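Rodthorpe Primary School

Rodthorpe Primary School is a government primary school in Rodthorpe, a farming district between Duvbridge and the coast. It takes children from Prep to Year 6. The school is best known locally for its pupil council, called the Tandevari, and for the reading program that the council helped set up.

History

The school opened as a single room on land given by the Garcia family, who ran an orchard next door. Lessons were taught by one teacher and an older pupil who was paid a small wage to hear the younger children read. A second room was added when the railway siding brought more families into the district, and the original building is now used for music and art.

When the smaller school at Duvbridge closed, its pupils were moved to Rodthorpe and travelled there by bus. The Duvbridge honour board and school bell came with them. The bell hangs outside the office and is still rung by hand at the end of lunch, a job that passes between Year 6 pupils each week.

Organisation

Classes are composite, with 2 year levels in most rooms. Prep is taught on its own in the mornings and joins Year 1 after lunch. Efa Hughes has been principal since the present library was finished. She had earlier taught the senior class. The deputy, Saqib Bajwa, teaches maths to the upper years and looks after the bus timetable.

Pupils belong to one of 3 houses, named Orchard, Siding and River. House points are given for schoolwork and for help around the grounds as well as for sport. The totals are read out at assembly, which parents may attend.

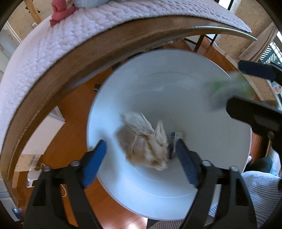
The Tandevari

The pupil council meets in the library every second week of term. Each class from Year 2 up elects 2 members, who serve for one term and can't be elected again in the same year. The name was chosen by pupils from a list of made-up words and has no meaning in any language. Older residents sometimes spell it with a double r, and the school newsletter did so for several issues before the present spelling was settled.

Members collect suggestions from their classmates and bring them to the meeting. A teacher sits in but doesn't vote. Past decisions have included a later closing time for the library, a quiet area under the pepper trees and a change to the colour of the sports hats. A request for a school goat was sent to the principal and refused.

Reading program

The reading program runs from the start of Term 2 to the end of October. Pupils record the books they finish at home or at school, and the whole school works toward a target of 3000 books. Picture books, novels and non-fiction all count equally, and a book read aloud to a younger brother or sister may be entered by both children. The target has been the same since the program began, although enrolments have changed.

Grounds

The school sits on a sloping block with the classrooms at the top and the oval at the bottom. The lower corner of the oval floods in wet winters, and cricket is then moved to the recreation reserve across the road. There is a vegetable garden behind the Prep room, along with a row of apple trees grown from Garcia orchard cuttings.

See also

Duvbridge State School (closed)
Rodthorpe Recreation Reserve
Composite classes

This page was last edited on Aug 2, 2026.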